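仿真抽屉柜单元的搭建、日常维护与故障修复
机器人系统课程项目报告
小组成员:Randi Halvorsen、Iestyn Gronow、Lertchai Phromma
指导教师:Ragnvald Sjöberg
提交日期:12月14日

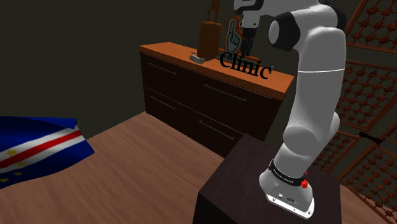 图1 仿真单元渲染图:机械臂安装在木质基座上,夹爪位于抽屉柜台面上方

一、项目内容

本项目的对象是Hukovora仿真环境中的一个机械臂单元。单元由一台白色机械臂、一个深棕色木质基座和一个四抽屉的柜子组成,任务是让机械臂拉开指定的抽屉,再把它推回去。单元最早由上一届同学Kevin Nic Aodha搭建,我们二月接手时它可以启动,但抽屉任务基本跑不完:夹爪碰到把手后手臂会抖,有时抽屉自己滑出来,重置之后柜子的位置也和配置文件对不上。

我们没有重新做一个单元,而是在原有文件上修。报告按实际工作顺序写,先说单元现在怎么配置,再说修了哪些故障,最后是维护步骤和还没有解决的问题。控制策略的训练由另一组负责,不在本报告范围内。

二、单元的配置

2.1 基座与安装面

机械臂底座固定在基座的平顶上。原来的配置把底座坐标直接写成世界坐标,基座只是一个没有碰撞属性的外观模型,两者没有关联。改动基座高度以后,手臂会悬在空中或者陷进木头里。现在基座是父节点,机械臂底座以固定关节挂在它的顶面中心,高度只在基座文件里写一次。

基座同时加上了碰撞体。加上之后第一次启动,手臂直接弹开。查下来是底座网格的下沿与基座顶面有很小的重叠,求解器在第一步就把它们推开了。处理方法是在碰撞过滤表里关掉底座与基座这一对,其余连杆与基座之间的碰撞保留。手臂折得太低时仍然会碰到基座边角,我们需要仿真把这种情况报出来。

2.2 柜子

柜体是静态的,四个抽屉排成上下两行、每行两个,各用一个平移关节连到柜体上。每个关节有四个参数要填:行程上限、阻尼、静摩擦、关闭位置的偏移。原文件里只有左上抽屉填全了,其余三个用的是默认值,也就是没有摩擦。抽屉自己滑出来的原因就在这里。

把手是细长的横向杆。外观网格保持原样,碰撞体换成一根胶囊体加两端的小方块。原先用的是网格自动生成的凸包,凸包把把手和抽屉面板之间的空隙填实了,手指伸不进去,只能在外面刮。这个问题在渲染画面里看不出来,打开碰撞体显示后才发现。

2.3 夹爪

夹爪有两根手指,工作时朝下进入柜面区域,拉抽屉前再由手腕转到面向把手的姿态。手指内侧的接触面单独设了摩擦系数,手指外侧沿用手臂连杆的数值。夹持力设了上限,到达上限后保持,不再继续收紧。

工具中心点原来定义在手腕外壳的末端,没有算手指的长度。用它规划路径时,手指会比预期多伸出一截,扎进台面。我们把工具中心点移到两指指尖连线的中点,并在配置文件里加了一行注释,写明测量的起点,免得下一组再改回去。

2.4 台面与周围物品

柜面上和房间里的物品由场景文件随机载入,每次重置都可能不同。这些物品不参与抽屉任务,但会影响手臂的通行空间。我们在台面前沿上方设了一个检查区,重置时如果有高的物品进入夹爪下行的通道,就重新抽取一次位置。重抽次数上限是5次,超过后这一回合作废并写入日志。

三、故障与修复

接手以后我们一共登记了6项故障,下面按登记顺序记录。

故障一:夹爪接触把手后手臂抖动。
现象是指尖一碰到把手,手腕附近的关节开始高频来回摆动,幅度逐渐变大,最后触发力矩保护。Iestyn先怀疑控制增益过高,把位置增益减半,抖动变慢但没有消失,手臂跟踪也变差了。后来单独把把手的接触刚度调低,抖动明显减轻。最终的做法是增益恢复原值,接触刚度降低,同时把物理步长缩短一半。代价是仿真变慢,我们接受了这个结果。

故障二:抽屉自行滑出。
原因见2.2节。三个抽屉补齐摩擦和阻尼后,静置测试中抽屉不再移动。补参数时左下抽屉多打了一个零,拉不动,查了一个下午。现在四个抽屉从同一个参数模板生成,个别差异写成覆盖项。

故障三:重置后柜子位置偏移。
重置脚本先恢复抽屉,再恢复柜体。柜体移动时会带着抽屉走,抽屉的关节值因此带上残余误差,多次重置后逐渐积累。调换顺序后误差消失。脚本里还增加了一步速度清零,以前漏掉了,手臂有时会带着上一回合的速度开始新回合。

故障四:手臂从基座上“下沉”。
长时间运行以后,底座的高度读数会缓慢变小。这是旧配置里底座用弹簧约束固定造成的,手臂自重让弹簧一直处于压缩状态。改为固定关节后读数不再变化。

故障五:手指进入抽屉缝隙后卡住。
推回抽屉时,如果手指没有完全离开把手,会夹在抽屉面板和柜体之间。仿真不会报错,抽屉停在半开位置,手臂继续用力,直到回合超时。我们在推回动作之前加了一个后退动作,并让脚本检查手指与把手是否还有接触,有接触就不允许开始推。检查只看接触表,不看图像。

故障六:渲染与物理状态不同步。
保存的图像有时比关节记录晚一步,用图像核对夹爪位置时总差一点。Lertchai在记录模块里把渲染调用移到物理步之后,并给图像和关节数据写同一个步号。修复之前保存的数据没有步号,无法补救,已经移到单独的目录,不再使用。

四、测试

测试分三组进行:只拉开、只推回、拉开后推回。每组200个回合,合计600个回合,四个抽屉平均分配。测试使用固定的脚本动作,不用训练出的策略,这样出问题时可以确定问题来自单元本身。

只拉开的一组全部完成,没有出现抖动和力矩保护。只推回的一组也全部完成,但左下抽屉关到底时有一次很轻的回弹,没有超过判定门限。拉开后推回的一组有回合失败,全部发生在两个下层抽屉,失败形式相同:手臂后退时前臂碰到上层抽屉的把手。碰撞被正确报出,单元状态在重置后恢复正常,因此我们把它算作路径问题,不列入单元故障。

另外做了一次连续运行测试。单元在Lunde楼机房的一台工作站上整夜运行,中间只重置,不重启。早上检查底座高度、柜体位置和四个抽屉的关闭位置,与启动时记录的数值一致。第一次整夜测试因为日志把磁盘写满而中断,上述结果来自第二次。

五、维护步骤

以下步骤现在写在单元目录的说明文件里,每次修改配置后都要做一遍。

1. 用空场景启动,只载入基座、机械臂和柜子,确认没有启动碰撞。
2. 打开碰撞体显示,逐个查看四个把手,把手后方应有空隙。
3. 静置运行,查看抽屉关节值。有变化时先查摩擦参数,再查重置顺序。
4. 把夹爪移到台面上方的参考点,比较工具中心点读数与记录值。
5. 每个抽屉各拉开、推回一遍,保存接触力曲线,与上一次的曲线叠在一起看。
6. 载入完整场景,连续重置,查看日志中作废的回合。
7. 在修改记录里写明改动的文件、改动前后的数值和修改人。

第2步和第5步不能省。我们中途有一次更新了柜子模型,自动导入程序又生成了凸包,把已经修好的把手覆盖掉了,当时只做了第1步,隔了一个星期才发现。现在导入程序里关闭了自动生成,但这个选项在软件升级后会恢复默认。

第5步的曲线目前靠人看。正常曲线在拉动开始时有一个尖峰,对应静摩擦,然后落到比较平的一段。尖峰前面如果出现密集的小齿,一般是接触刚度被改过。尖峰整个消失,说明那个抽屉的静摩擦没有载入。

六、分工

Randi负责基座、柜子的配置和重置脚本,Iestyn负责夹爪、接触参数和抖动问题,Lertchai负责渲染、日志和测试程序。故障五由三人一起查。报告初稿由Randi写,测试一节由Lertchai写。Kevin提供了原始场景文件,并回答了我们关于旧坐标定义的问题。

七、未解决的问题

下层抽屉的后退路径还没有修改。现在的脚本沿直线后退,对上层抽屉够用,对下层抽屉不够,需要先向下再向外。Iestyn写了一个版本,在右下抽屉上可用,在左下抽屉上手腕会接近关节极限,没有合入。

接触刚度和摩擦系数都是在仿真里试出来的,没有和真实柜子比较过。原计划借用Brandstead实验室的拉力计测量一个实物抽屉,时间没有排上。在测量之前,这套参数只能说明仿真单元运行稳定,不能说明它接近实物。

缩短步长以后运行速度下降,训练组希望恢复原来的步长。我们试过只在手指接触把手时缩短步长,切换的瞬间会出现一次力的跳变,原因还没有查清。相关的曲线和配置保存在Tumton分支,接手的同学可以从那里开始。

附:单元目录中的文件
基座与安装关节配置
柜体配置、抽屉参数模板及覆盖项
夹爪与工具中心点配置
碰撞过滤表
重置脚本
测试程序与两次整夜运行的日志
修改记录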